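Chapter 8
What the Label Leaves Out

Most of us believe we choose what we drink. Ask a shopper why she picked one can over the one beside it and she will give you a reason: the taste, the price, less sugar, something a friend said. These reasons are sincere. Whether they are true is another matter, and the research on the question is a good deal weaker than the people who sell research would like you to think.

This chapter is about packaging and choice. It covers color, shape, the wording of claims, and the placing of goods on a shelf. Students usually come to the subject having already heard its most famous results. Green makes people think "healthy." Tall containers seem to hold more than short ones. A word like "natural" adds value without adding anything else. You will meet all three again below, and by the end you should be less sure of at least two of them.

Start with the way such findings are made. In a typical study, people are brought into a room, shown two versions of a package, and asked which they would buy. They are not spending their own money. They are not tired or late, and no child is pulling at their sleeve. They have also been told to look at the package, a thing few shoppers do for longer than it takes to reach out a hand. When 100 students in a classroom say that a green can looks healthier than a purple one, we have learned what 100 students say when asked. It may tell us something about sales. It may tell us nothing. 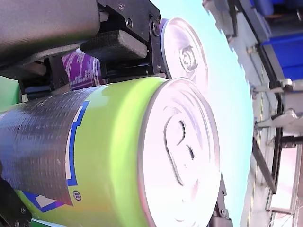
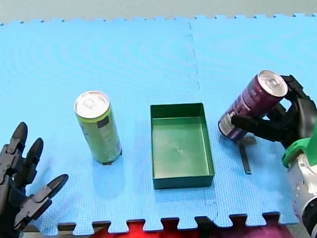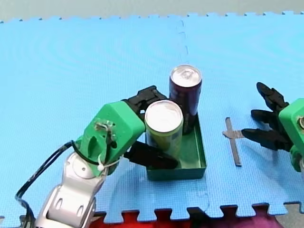 Figure 8.1. Views of one setting. Drink cans with green and purple bodies appear in the first view, and a green can stands at the left in the second.

Sinéad Hennessy ran into this problem in the town of Brarham, where she spent a winter testing a redesigned label for Storker, a maker of canned drinks. In the interview stage, people preferred the new label by a wide margin. They called it fresher and more honest. In the stores, sales of the new cans and the old ones could hardly be told apart. The company's own summary dwelt on the interviews. Hennessy's report, which is much duller to read, gave both results equal room and noted that the stores had also changed their prices in March, so that even the flat sales figures were hard to interpret.

Zhiqiang Jin takes a harder line. In his view, most claims about package color cannot be tested in the form in which they are usually stated. What shade of green? Next to what? Sold to whom, and at what price? A green can on a shelf of green cans is a different object, for the purposes of choice, from a green can standing alone. Jin's reanalysis of the Ato survey, which covered 2000 households, found that the supposed color effect shrank to almost nothing once brand familiarity was taken into account. People bought what they had bought before.

It would be easy to swing too far the other way and decide that packaging does no work at all. That claim is also poorly supported. The Ní Bhriain trials, discussed in Section 8.2, found a clear effect when two unfamiliar drinks were sold side by side at the same price. How often a real shopper faces that situation is a fair question, and the authors of the trials did not try to answer it.

As you read, keep a few habits. Find out whether a study measured what people said or what they paid for. Check who funded the work, though funding alone does not make a result false. Look for the comparison that is missing. If a package "raised sales," ask what sales were doing already.

Be careful, too, with explanations that arrive after the numbers. Had the new Storker label sold well, someone would have written that its fresh look inspired trust. It did not, and one trade writer explained that the fresh look had confused loyal buyers. Both stories sound fine. A theory that can account for either outcome has not predicted anything.

8.1 Seeing, Noticing, and Remembering

The three words in this heading are often used as if they meant the same thing. A shopper's eyes may pass over a label without her noticing it, and she may notice it without being able to recall it at the register.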